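# Capítulo 9. El etiquetado de los textiles de uso doméstico

Todo artículo textil que llega al consumidor circula acompañado de información sobre su composición, su conservación y el responsable de su comercialización. El presente capítulo examina la función de esa información y los problemas que surgen cuando la etiqueta se deteriora, se retira o resulta ilegible.

Conviene distinguir desde el inicio dos categorías. La etiqueta permanente se cose o se imprime sobre la pieza y debe resistir los tratamientos de limpieza previstos. La etiqueta comercial se destina al momento de la venta y suele desprenderse antes del primer uso. Villa y Siriwardena incorporan una tercera, la etiqueta de lote, de interés para el fabricante y el distribuidor.
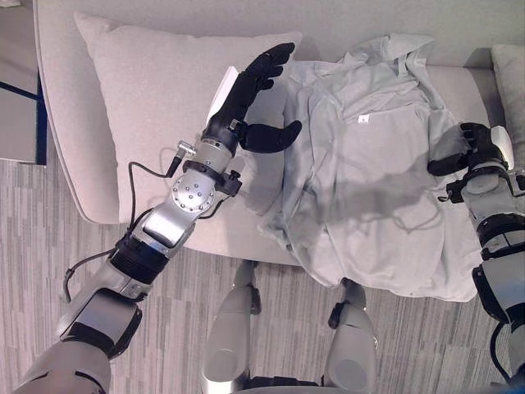 El estudio de Rernberg, dirigido por Marisa Villa, reunió 2,645 artículos procedentes de hogares y los clasificó según el estado de su etiquetado. En 1,863 de ellos la composición podía leerse sin ayuda óptica; en los restantes, la tinta se había debilitado o faltaba la pieza completa. La posición y el tamaño condicionan la consulta: en una prenda gris claro extendida sobre el asiento de un sofá, una pequeña etiqueta rectangular blanca destaca entre los pliegues, aunque a esa distancia solo se aprecie en ella una marca tenue. La visibilidad del soporte no garantiza, por tanto, la legibilidad de su contenido.

Los apartados siguientes tratan las denominaciones de las fibras, los símbolos de conservación y los métodos de ensayo de permanencia de la tinta. El capítulo concluye con 13 ejercicios basados en los registros de Rernberg. Se recomienda repasar previamente la clasificación de fibras naturales y químicas expuesta en el capítulo 2.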